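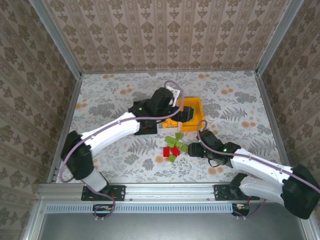 Collecting demonstrations is slow work, and the operations lead at Jasside says so before I've got my coat off. The company teaches small robot arms to do small jobs by showing them the job, over and over, until a model picks it up. On the day I visit the job is blocks. Lime-green ones with studded tops, a couple of red, two orange ones down beside the open tray, and an arm working from each side. "Today's is a sorting task," the lead says. "Orange in the orange tray, leave everything else alone. Sounds like nothing. Try doing it 2000 times."

That's the target for this set, 2000 good episodes. They were at 669 when I walked in. An episode is one go at the task from start to finish, with the joint positions and the video saved together. Anything fumbled gets tagged and put in a seperate folder.

Not thrown out? "No, god no. We used to bin them. Then the model would drop a block and just freeze, becuase it had never seen anyone drop a block. Now we keep the ones where the operator recovers. A drop and a clean pick-up is worth more to me than five perfect ones."

Jasside is a small shop. Two rooms over a tire place, the front one for the rigs and the back one for whoever is checking footage. The lead asked not to be named, and so did the operator I sat with for most of the afternoon. Fine by me. The operator came from a call centre and had never touched a robot before June. Took more than 29 hours of practice before any of the recordings were let into a training set.

"My first week was awful," the operator says. "You move the leader arm and the follower copies you, so you figure it'll feel like your own hand. It doesn't. There's no feeling in it at all, you're going off your eyes. I squashed stuff. I shoved the tray clean off the mat."

What changed? "I slowed down. Then I got told I was too slow." Laughs. "If you hesitate, it learns to hesitate. You get this arm that hovers over a block thinking about it. So you decide where you're going before you hit record, and then you go."

The software for all this is called Likum. Written in-house, one person's project that got out of hand, and it does the recording, the labelling and the nagging. It nags a lot. If the last few starts looked too much alike it puts up a message telling the operator to shuffle the blocks. The operator has opinions about this message.

"It's right, though. You get lazy and you put the pile back in the same place every time. Nice tidy pile in the middle. And the thing learns that blocks live in the middle."

Which brings us to the decor. I had to ask. The walls of the enclosure are papered in brown damask, very much somebody's grandmother's dining room, and the floor has ferns and little orange dots all over it. The lead is pleased I brought it up.

"Plain backgrounds make it stupid. We had a grey-on-grey set last year, lovely clean data, scored great, and then we took it to a client's bench with a checkered cloth on it and it went for the cloth. So now we swap the paper and the floor every so often. The dots are good because they're near enough the colour of the orange blocks. I want it to have to work for it."

Where does the paper come from? Discount bins, mostly. The lead keeps the rolls in a closet and won't let anyone else choose. There's a floral one coming that the operator describes as "a migraine".

The client is Kravets, a packaging outfit, and I don't get told much about what they want it for. Small parts into trays is as far as the lead will go. Blocks stand in for the parts at this stage, cheap and easy to replace and they don't roll under the rig. Real parts come next, once the block set trains up decently. Date for that? "When it's ready." Budget? A look.

Why two arms for one tray? I'd figured one would do it. The lead says one would, for this exact job, but the Kravets work needs one arm to steady the tray while the other deals with parts, and it's easier to get people used to driving both from the start. The operator wasn't so sure at first.

"It's patting your head and rubbing your stomach. Your left forgets what it's doing the second your right gets interesting. The worst is when both are in close and you've got a cable looping over. You learn to keep a bit of a corridor between them."

Do they ever hit each other? "Oh yeah." Often? "Less."

We talk about boredom. I expected the lead to duck this one but no. Sessions are capped, with a break on the hour, and nobody drives all day. Mornings on the rig, afternoons on review, or the other way round. Quality drops off well before the operator notices it dropping, the lead says, and you see it in the data as a sort of sloppiness at the end of each motion. Grippers that open a hair early. Blocks let go from too high up.

"You can tell who recorded it, too," the operator says. "We did a set with two of us and the model came out with both our habits. It'd reach like me and let go like the other guy. Creepy."

Is that a problem? The lead shrugs. Some variety helps, too much and it averages the two into something neither person would do. They've started writing down a house style. Approach from above, close, lift, pause, move. It's a one-pager taped beside the monitor, with a lot of crossing out.

The other name I heard all afternoon was Pomaton, which is what they call the trained model itself. Every version gets the same name and a new number and I gave up keeping track. The current one manages the easy layouts and gets muddled by piles, especially with a wanted block leaning on an unwanted one. So the next stretch of recording is going to be nearly all clutter.

Does the operator feel odd, teaching a machine a job? Long pause on that one. "I don't think of it as a job it's taking. Nobody was paying me to sort blocks before this. Ask me again when it's good, I guess."

Then Likum beeped, shuffle your blocks please, and the operator swore at it and went back to work.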